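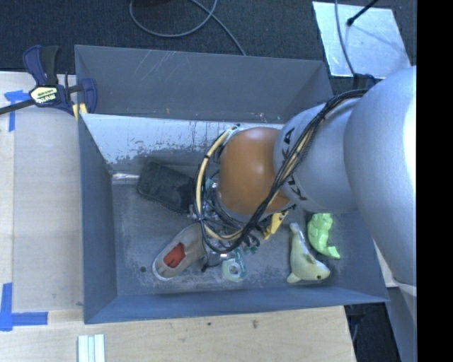 Bravo, commenting on the draft, thought we were making too much of the paint. A bin is a bin, in her words, and people on the floor only care if it holds things and doesn't cut anyone. Fair enough, but the wear is what this section is about, so it stays in. Her other point, that paint loss and actual damage get mixed up in the site logs, we agree with and come back to below.

Figure 3. Inside of a large grey painted bin with sloping walls. Bare metal showing below the far panel, scuffing on the floor.

4.2 Where the paint goes first

We looked at 58 bins over the two sites, Rundon and Liepiņa. All steel, all painted inside by the supplier, open top. Inspected empty where we could get them empty, otherwise with the contents left in and the floor scored only where it could be seen. Not ideal. Gemma Bunting did the scoring at Rundon and Nuria Bravo at Liepiņa, then they swapped for a second round in April.

Three kinds of mark were logged: scratches, chips and scuffs. Scratches are thin and pale and mostly stay in the paint. The far panel in Figure 3 has a set of them, running diagonally left of centre. Chips go through to metal. The same figure has a bright bare stretch below that panel, with a ragged lower edge where the dark paint has come away in patches. Scuffs are the cloudy whitish marks on the floor, easy to see and hard to measure, as the edges fade out to nothing.

Rust was logged seperately. Small specks count, for instance those along the bottom edge of the far panel, but we did not try to grade them by size. The first scoring sheet had a box for this and both scorers gave up on it.

In all 153 chipped areas were recorded. Most sat low on a wall, near the floor, fewer on the rims. We had expected the rims to be worst – that is where the forks and the trolleys catch – and the Rundon staff had told us the same thing. The repainted bins are a seperate group and are left out of the count, see 4.4.

On the log problem. Rundon writes "damaged" for anything with bare metal showing, Liepiņa only when a wall is bent or a seam has opened. So the two sets of logs can't be be compared as they stand. We went back to the marks themselves and ignored the word. Holes in the floor were noted but not scored, some bins are made with them and we had no drawings to check against.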